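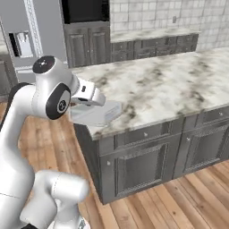
Build diary
22nd March
by Telmo Quintana

Simulated kitchen, evening three, or possibly still evening two with a nap in it. The real arm is on the bench in the garage with its elbow off, waiting for a bearing from Eichhorn, so all progress at present is theoretical. I have to say the theoretical kitchen is nicer than mine. It has an island. It has marble, or at least a picture of marble stretched over a box, and there is not one crumb on it.

Tonight's job was getting the hand over the corner of the island and keeping it there. I put the gray box at the near left corner on purpose, close to the edge, where a careless approach would be punished. The hand is parked above it now. It took 11 tries. On the first, the wrist went through the countertop as if the countertop were a rumor, and I discovered I had given the island a lovely wood grain and no collision shape. Anca Enache had warned me about exactly this in October and I had written it down in this same notebook, four pages after a drawing of a duck.

Once the counter was solid the arm began to shiver whenever it got near. Too much gain at the wrist. I dropped it from 200 to something more modest and the shivering stopped, and then the whole arm sagged like me after lunch. Put half of it back. Fine. The planner still wants to come at the box the long way around, swinging out over the floorboards first, which in the garage would take out the drill press and whoever was standing next to it. I've added a keep-out zone and called it DRILL PRESS so that I feel consulted.

Cayetano Cifuentes came by to return the good calipers and watched a run over my shoulder. He wanted to know why I had modeled drawer knobs. I said the knobs came with the kitchen. He wanted to know if the drawers opened. They do not. He looked at me for a while and then borrowed the other calipers.

Things still wrong:

The box mass is a guess. I should weigh the real one, the Skommont organizer from under the stairs, when I have emptied it of whatever it is we keep in there.

The hand's collision shape is a brick. Good enough for hovering over things, useless for picking them up. Nerea Cordero says she has a better one from her Halstead build and will send it when she finds the drive it's on. I have heard about this drive before.

Friction on the marble. I have it set to the default, and the default seems to be soap.

I did not try the grasp. I wanted to, and it was late, and the last time I wanted to and it was late I spent two hours chasing a minus sign. Saved everything under a sensible name for once — island_corner_hover — and then saved it again as island_corner_hover_GOOD, so there goes that.

Oluf Fogh wrote to ask whether the arm will be ready to show at the workshop open evening. I told him it could hover. He asked over what. I said a very nice kitchen, and have not heard back.

Tomorrow: weigh the box, ring Eichhorn, eat something off a plate.

Recent entries
The elbow comes off
Trenico power supply, second opinion
A wiring diagram I can no longer read
Why the garage lights dim
Shoulder joint, with swearing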